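Flullirbridge Black Words

A small collection of the words people use for black and nearly black things, with notes on where each word came from and who says it.

Hello, and thank you for stopping by! The collection began with a disagreement over a coat. Katherine Cabrera was trying to match thread to it in a sewing shop, and she and the person at the counter had five different words for black between them and could not settle on a single one. She wrote them all down on the back of the receipt, then asked her family, then her neighbors, and by the following June there was a shoebox full of paper slips. The files you have here are that shoebox, typed up and tidied (a little).

What is in it

There are 249 entries from 66 people. Each entry is one word or short phrase, such as "stove black," "crow," "priest's sock" or "black but it's had a life." Every entry is one row in entries.csv, and the people are in speakers.csv, joined by a short code so that no names are given away.

The columns in entries.csv are:

term – the word or phrase, spelled the way the person spelled it
said_of – the thing the person was talking about at the time
surface – cloth, paint, paper, hair, metal, wood, food, sky or other
warmth – whether the person felt the color leaned warm, cool or neither
remark – anything else they told us, in their own words where we could keep up
speaker – the code that leads to speakers.csv

Please do read the remarks. I know it is tempting to go straight to the term column and start counting, but the remarks are where most of the pleasure is, and a good many of the terms make no sense until you have read them. "Wednesday pan" is a fine example.

How the words were gathered

Mostly by talking. Kidus Sisay and I visited people at home and asked them to name the dark things in whatever room we were sitting in, and then we wrote as fast as we could. Hưng Cao did the same by phone with relatives and old coworkers, and his entries are marked "phone" at the start of the remark. We never offered a list of words to choose from. If someone simply said "black," we wrote down "black" and moved on, and you will find 30 rows like that. Please don't drop them as blanks!

Why surface matters so much

We did not have a surface column in the first version, and I am sorry about that, as it made a lot of the early rows hard to use. People hardly ever name a black all by itself. They name the black of something, and the word moves when the material does. Cloth gets the soft words: soot, mole, velvet, night. A hard flat surface is more likely to get slate or chalkboard, or just "flat black," said rather firmly. Put a matte black tabletop against walls of black fabric and most of our speakers would reach for two words without thinking about it, even in a light where you or I might struggle to say what the difference was.
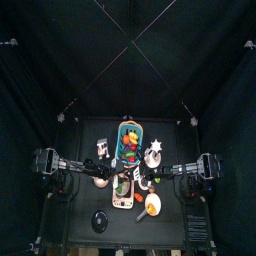 Known problems

The speakers are older than the general public, and a lot of them sew. Cloth is therefore much better covered than anything else, and food is very thin (8 rows, and licorice is in most of them). The warmth column was filled in differently by each of us – Hưng asked outright, Kidus waited to see whether it came up, and I am afraid I sometimes guessed from tone of voice. My guesses have a question mark after them.

Spelling has been left alone, so "charcol" and "charcoal" are separate terms. A cleaned spelling column has been promised for a while now, and Esben Oddsson has kindly started on it.

Some phrases are family jokes and will not be found in any dictionary. We think that is fine, but you may want to filter them out if you are studying common usage. Look for "family" in the remark.

Using the files

You are welcome to use the collection for teaching, research, quilting labels, poems or anything else that harms no one. Please mention Flullirbridge Black Words when you do, and please don't try to work out who the speakers are. Several of them live on the same street.

Corrections and new words are always welcome. Send the word, what it was said of, and a sentence or two about the person who said it. Sólveig Arnardóttir reads everything that comes in and adds new rows whenever a decent handful has piled up.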